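Sorting foam letters onto plates: a table activity for mixed groups
Speaker notes, Saturday session, Messina room
Speaker: Leonor Lobo

Slide 1. Scope
Activity covers letter handling and sorting, ages four to 6. Spelling is outside the scope of this talk. Material comes from the Akness branch, where Didier Delaunay has run the letter table since April.

Slide 2. Stock
Branch holds 286 foam letters in one tub. Put out a small number per round. A full tub on the table slows the start and the children dig for their own initials. Pascal Leblanc's inventory sheet is in the handout; do not read it aloud.

Slide 3. Surface
Cover the table with a plain matte sheet in one color. Glossy covers reflect the ceiling lights and pale letters get lost. Wrinkles are acceptable. Tape the corners if the sheet slides.

Slide 4. Plates
Three round plates, similar in size, each a different color. Shallow rims let small fingers lift a letter without tipping the plate. Name each plate by its color when giving instructions. "Left" and "right" fail as soon as children sit on both sides.

Slide 5. Sorting rules
Round one: letters with curves on one plate, straight lines on another, both on the third.
Round two: letters in your name, letters not in your name. Third plate stays out of play.
Round three: the children set the rule. Allow more time.
Pause for questions on lowercase.

Slide 6. Layout
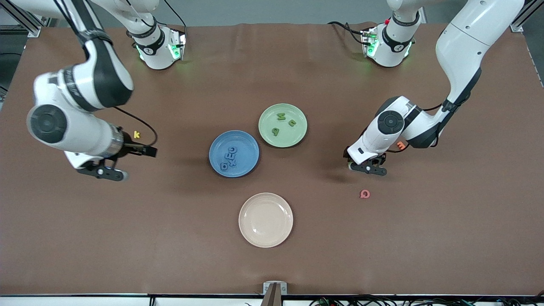 Blue and green nearly touching, cream below them and empty. Nine letters across the plates and the table. Leave this one up while people copy the spacing.

Slide 7. Clearing up
Letters go back in the tub first, then stack the plates. Wipe the sheet and roll it; folding adds creases. Questions on ordering plates go to Solange Vidal at the back table.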